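How We Teach a Robot to Tidy Up

Hi! My name is Abimbola Olatunji, and I help run the robot club at Tirndale. We meet every Sunday afternoon, and there is usually a lot of talking and at least one person eating crackers over a keyboard (please don't, it's really hard to get crumbs out from under the space bar).

Kids who visit always want to know the same thing. How does a robot know what to do? So I'm going to tell you about our project this year, which is called Fliltance. We made up the word. One of our members wanted a name that sounded like a wizard's spell, and everybody voted for it.

The job sounds easy. Take some plastic building bricks, pick them up, and put them away in bins by color. I bet you could do it while singing a song and thinking about lunch. For a robot arm, it's a big deal!

Think about what happens when you grab a brick. Your eyes find it. Your brain guesses how far away it is. Your hand opens just wide enough, and your fingers feel when they've got a good hold. If the brick slips, you squeeze harder without even noticing. A robot arm doesn't come with any of that. It has motors, which work like your shoulder and elbow and wrist, and it has a gripper for fingers. Somebody has to help with the rest.

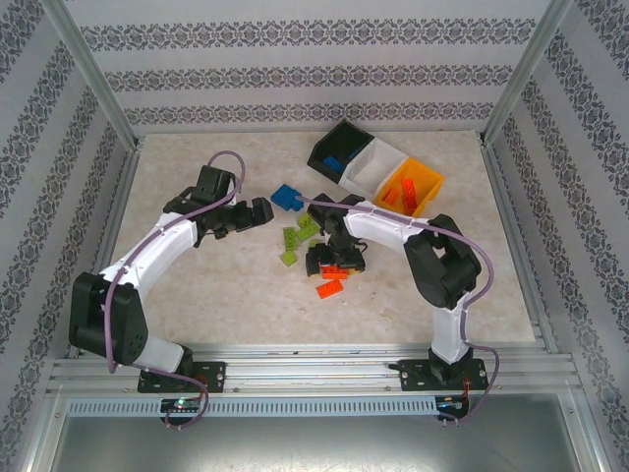
We used to try writing out every move. Turn the shoulder motor this much, bend the elbow that much, close the gripper. It worked great until someone bumped a brick a tiny bit to the left. Then the gripper came down, closed on nothing, and carried that nothing very carefully over to the bin. We laughed so hard the first time!

Now we do it another way, and it's a lot more like how you learned to tie your shoes. We show the robot. One of us moves a set of handles, and the arms copy those moves while a camera watches. Every time we go from start to finish, we save it, and we call that one "demo" (short for demonstration, which is just a long word for showing). After that, a computer program called a model looks through all the demos and hunts for patterns. When a brick is over there, the people moved the arm like this. When it was turned sideways, they twisted the wrist first.

How many demos does it take? Way more than I thought. We're at around 700 now, and we mix up the bricks before each one. If we always put them in the same spots, the robot would only learn those spots, sort of like if you practiced spelling with just one word.

In December we took Fliltance to the Alano Cup, where teams get a pile of bricks they haven't practiced with. We scored 52. The team from Tomoana scored 57 and won our group, and they were super nice about it and showed us how they hold the handles with their elbows resting on the table so their hands don't shake. We copied that the very next week.

You can try a bit of this at home. You need 2 people, a scarf, and some blocks. One person is the robot and wears the scarf over their eyes, sitting down. The other one gives directions, but only small ones, like "hand left" or "close fingers." See how long it takes to get one block into a bowl. Then swap!

My best time is terrible, by the way. My little brother kept saying "left" when he meant his left.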